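Bimside Home Forum > Kitchens > Pantry and fridge organizing

Thread: Baskets in the fridge changed how we eat!

breadheel
16 Aug 2021

I have to share this with somebody. We moved into the Zolmont apartments in spring and for months we threw out so much produce. Two weeks back I started putting everything that needed eating first into one open basket at eye level, and the waste bin is nearly empty. No labels, no system, just one basket! My grocery receipts went from $376 a month to some $185 for the half month so far, so not a huge drop, but I'm not buying the same cilantro over and over.
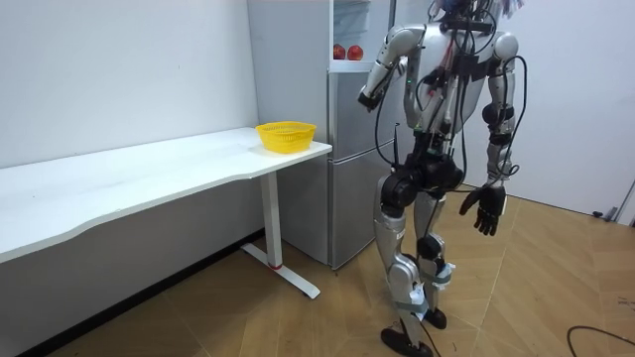

The other thing I did was stop using the crisper drawers for vegetables. They hold drinks now. If I can't see the spinach, the spinach dies.

plumline_ot

Love the basket, hate the drawer advice. Those drawers hold humidity, and leafy stuff really does last longer in there. Put the drinks in the door and leave the greens alone.

breadheel

Fair, but mine went slimy in the drawer anyway because I forgot it existed. Longer life doesn't help me if I never open the thing.

marrowfat

I'm with breadheel on this. Also, measure your shelves before you buy anything! I ordered a set of Breser bins and they were half an inch too deep, so the door wouldn't shut. Back they went, and now I use whatever comes home from the dollar store. 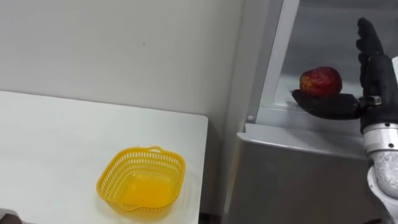
The dollar store ones wipe clean just as well, and if one cracks you're not upset. I keep two going, one for leftovers and one for fruit.

plumline_ot

Two I can get behind. My sister-in-law has nine and you have to unload half the fridge to find the mustard.

quillback77

Can we talk about solid bins versus ones with holes? I've tried both and I'm firmly on the holes side.
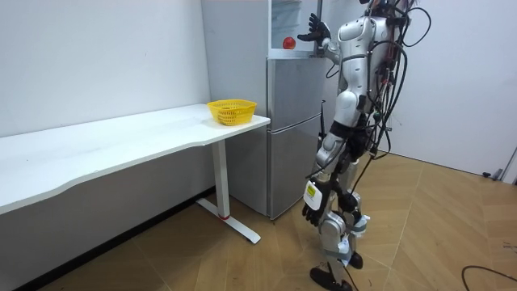 Where the fridge goes matters too, and I never see it come up here. Ours used to sit in a corner and the door only opened partway, so no basket was ever coming out in one piece. I'd much sooner have a two-door one standing against the back wall with open floor in front of it, so you can pull a basket straight out and carry it to the table. We moved ours along that wall last September and it made a bigger difference than any bin.

marrowfat

Solid for berries though. One leaky carton in a basket with holes and you're scrubbing the shelf underneath.

quillback77

Paper towel in the bottom — problem solved!

plumline_ot

And then you have a wet paper towel. Solid bins for me, greens in the drawer, and I will not be moved. Breadheel, do post again when the month is out, I want to hear the full grocery number.

breadheel

Will do! Off to eat a very visible bag of spinach.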